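Ticket 351: Right arm drifts during hand-off to teleop, foil block task

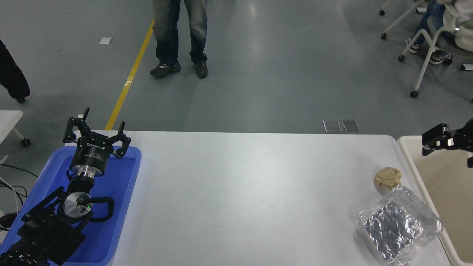 Opened by: bench operator, Grirmont cell
Queue: Laur teleop support
Status: Closed (workaround in place)
Priority: Medium, then High, then Medium again after lunch

Summary

Two-arm station, one arm on each side of the white table. Task is "clear the table": pick up the crumpled paper and the foil-wrapped block at the right end and put them in the beige tray beyond the edge. We are recording demonstrations by remote control, one operator driving both arms from the leader handles. The target for August is 1,000 good episodes. At time of writing we have 351, which is also the ticket number, and I have decided not to read anything into that.

The problem: when the operator squeezes the right handle to take control, the right gripper drops and slides toward the table before it starts following. The left arm sits folded over its blue tray with the fingers open and does exactly what it is told. I would like two of that one, please.

Steps to reproduce

Home both arms.
Start a new episode in Julano.
Take hold of both handles and wait for the tone.
Squeeze the right clutch.
Watch the right arm go somewhere you did not ask it to go.

It happens on most episodes but never when someone from support is watching over the remote link.

Log, 9:40 AM

Power cycled the right arm. Drift still there. Power cycled Julano. Drift still there. Got coffee. Drift still there, coffee fine.

Log, 10:15 AM

Support asked whether the arm was homed. It was homed. Support asked whether it was homed properly. I homed it again, slowly, with feeling. No change.

Log, 10:50 AM

Tried teaching by hand to rule out the handles. Put the right arm in free-drive, walked the gripper to the foil block, closed it, lifted, moved over the beige tray, opened. Played it back 6 times and it landed where I put it all 6 times. So the arm can find the tray. It's only when a person drives it through the handles that it gets ideas.

Side note for whoever writes the task sheet: the foil block is a miserable thing to grab if you come in along the long side. Come in across the short side and keep the wrist level. The paper ball doesn't care.

Log, 11:30 AM

Support suggested the leader handle and the arm disagree about where they are when the clutch closes, and that the arm is jumping to catch up. Asked me to read off the offset on the Julano diagnostics page. Left side reads zero. Right side reads 11 degrees on the wrist joint. Nobody had looked at that page since setup, and by nobody I mean me.

Log, 1:05 PM

Ran the handle calibration on the right side. It failed with "pose not reached." Ran it again and got the same message. The instructions say to rest the handle in its cradle, and ours was resting in its cradle, but the cradle had been screwed to the bench one hole over from where the Dranedham drawing shows it. That would have been during the move, when we were all in a hurry and very pleased with ourselves.

Log, 1:40 PM

Moved the cradle one hole over. Calibration passed. Offset on the right wrist reads zero. Squeezed the clutch and the arm stayed put, then followed. Did it again a few times because I didn't believe it.

Log, 2:20 PM

Recorded 11 test episodes. No drift on any of them. One was thrown out because I dropped the paper ball short of the tray, and that one is on the operator.

Reply from support, 2:45 PM

Glad to hear it. Please check the earlier episodes before using them for training. If the arm jumps at the start of a demonstration, the policy will learn the jump. You can trim the opening of each episode in Julano up to the first steady frame, or reject the episode if the gripper touched anything on the way down.

Log, 3:30 PM

Started on the trimming. Most episodes are fine once the opening is cut. In 6 of them the gripper bumps the block before the operator has really taken over, so those are rejected - and the August count goes down to 345, plus the 10 good ones from today.

Requested of Laur: a warning when the handle offset is over a couple of degrees. A red number on a page three menus down is easy to miss. A beep would do.

Workaround until then: read the offset page before the first episode of each session and write both values on the run sheet. If either side isn't zero, recalibrate before touching the clutch. If calibration fails, look at the cradle screws first.

Closed by: bench operator, 4:10 PM
Resolution code: Hardware, mounting
Follow-up: feature request passed to the Julano team, no date given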